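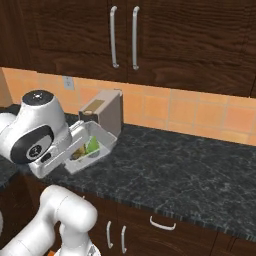 Wed 9 February

Glaze bench, mostly. Kiln came down to 60 overnight so I cracked it first thing with coffee in one hand (I know, I know) and got a look at the second round of oranges. Much better than last time! The peach end of the range is finally holding still and the darker one has that toasty edge I was after, though three tiles on the bottom shelf crawled at the corners. I think that's dust. I wiped the top shelves and then got lazy.

Firing was number 587 in the kiln log, cone 5, with a 16 minute hold at the top. Last round had no hold and looked starved. I'd like to try the same thing with a slower cool, but the controller is still skipping its third segment if you program it from the front panel. Load it from the saved slot and it's fine. Riaan swears it did this last July too and fixed itself, so we're waiting for it to fix itself.

Clay notes before I forget. We're down to the last of the Bradow body and the new bags feel shorter – it tears on the roller if you go thin in one pass. Two passes with a quarter turn between and it behaves. Shrinkage bars are drying on the rack by the window, don't stack anything on them please. I scratched the lines at 100 mm and initialed the backs.

Skomance job: they want 756 tiles, all one size, mixed shades, and they've asked for "natural variation", which always makes me nervous. How much is natural? I pulled a spread of twelve from this firing, light to dark, and boxed them for Riaan Dlamini to take over to Tranham. If they point at the middle six we're in great shape. If they want the whole spread I need to mix another big bucket of the tan, and I'm nearly out of rutile.

Weighed out what's left: 2475 grams of rutile. Enough for one bucket, no mistakes. Reordered from Du Plessis, who say next week, so figure the week after.

Sieving took forever. The 80 mesh has a little tear near the rim, so I taped it and went slow, then ran everything through twice. We should buy a new one and hide it.

Also tried a drop of gum in the peach for brushing. Smells odd, goes on beautifully, dries so hard you can handle the tile in a minute or two. I only did four, marked G on the back, and they go in with the next load, middle shelf.

To do: wax the kiln-shelf edges – no, wash the shelves, wax the tile edges. Find the good calipers. Ask Riaan what he did with the long bats.

Last updated: Wednesday, 4:52 pm

Recent entries
Shrinkage bars, old body
Orange round one (starved)
Controller segment skipping again
Shelf wash recipe
Packing tiles on edge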